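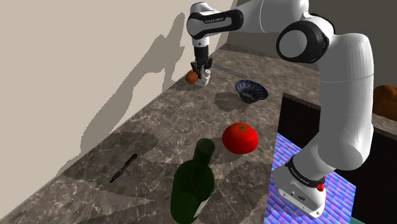

3 min read

1/ Short postmortem on a grasp failure that cost us most of September. Setup: one Franka arm in simulation, a marble counter, a handful of kitchen objects, and a policy trained to pick the small white shaker and put it in the blue bowl. We ran 410 episodes before noticing anything odd.

2/ The headline number looked fine. The success check said the shaker ended up inside the bowl volume, and it did. What the check ignored was the path. In 15 episodes the fingers closed with no clearance to whatever stood next to the shaker, and the neighbor got pinched along with it.

3/ Our evaluator, Iltevo, logs contact pairs but only scores the target object. Contact between a finger and a non-target was written to disk and never read. The data had been there from the first run.

4/ Found it by accident while chasing a slow episode. The physics step was taking 8 times longer than normal at the moment of grasp. The solver was fighting two bodies wedged between the fingers with nowhere to go.

5/ First theory: bad collision mesh on the shaker. The cap is a separate part and we have been burned by caps before. Rebuilt the mesh as a single convex hull. Same failure, same seeds.

6/ Second theory: gripper width at approach. The policy opens fully every time, which is correct for an isolated object and wrong in clutter. A fully open hand needs more free space on both sides than a tight layout gives it. Closer, but it did not explain why some tight layouts passed.

7/ The cause was in the layout sampler. Trarnier places objects with a minimum spacing measured center to center. Fine for a ball or a tomato. An elongated object can satisfy the spacing rule and still have one end nearly touching its neighbor.

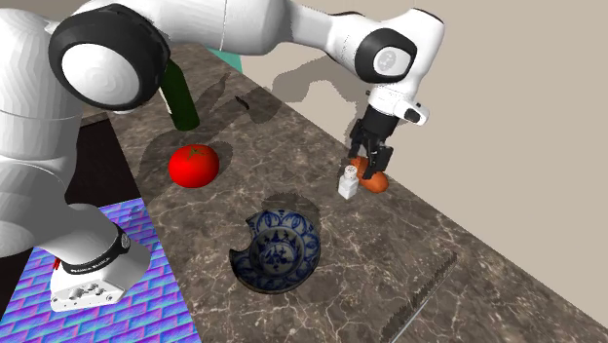
8/ Spacing fix

Trarnier now measures surface to surface, using the oriented bounding box of each object. Layouts under the limit are kept and tagged "tight" – we want them in the test set, we just want to know which ones they are.

9/ Scoring fix

Any finger contact with a non-target above a force threshold is now a failed episode, wherever the target ends up. The old success rate is retired. Please don't compare numbers across the change. I have already seen one slide that does.

10/ Policy side

Approach width is now an output instead of a constant. Retrained from the same demos plus a small tight-layout set. Of the 15 bad seeds, 3 still fail. All 3 have the long object lying directly across the approach line, and the arm comes straight down anyway.

11/ For those we added a refusal. If the planner finds no collision-free pair of finger positions, the arm holds at pre-grasp and raises a fault. Operators dislike this. It is still the behavior I want before the policy goes anywhere near hardware.

12/ On hardware: the Numow cell has not run this policy and will not until the force threshold has been checked against the real gripper. Simulated contact forces depend heavily on solver settings. Ours moved when we halved the time step, so treat the threshold as a placeholder.

13/ A question that came up internally: would a protective stop have caught it? Probably not. The forces were low, the arm was on its commanded path, and both objects were soft enough in the model to give a little. Nothing in the joint torques looked abnormal.

14/ If you run a similar setup, grep your contact logs for finger contacts where the other body is not the target. Ten minutes of work. Ours was filed under "debug" and rotated out weekly, so check retention first.

15/ Seeds and the patched sampler are in the MacLeod branch. The evaluator change is a separate commit so you can take one without the other. Known issue: the bounding box is generous on the bowl, so some legal layouts near the rim get tagged tight.

Recent threads
Why our pre-grasp pose moved and what it broke
Time step, substeps and contact force: a table
Trarnier sampler: reproducible seeds across versions
Convex hulls for objects with caps
Fault codes on the Numow cell, annotated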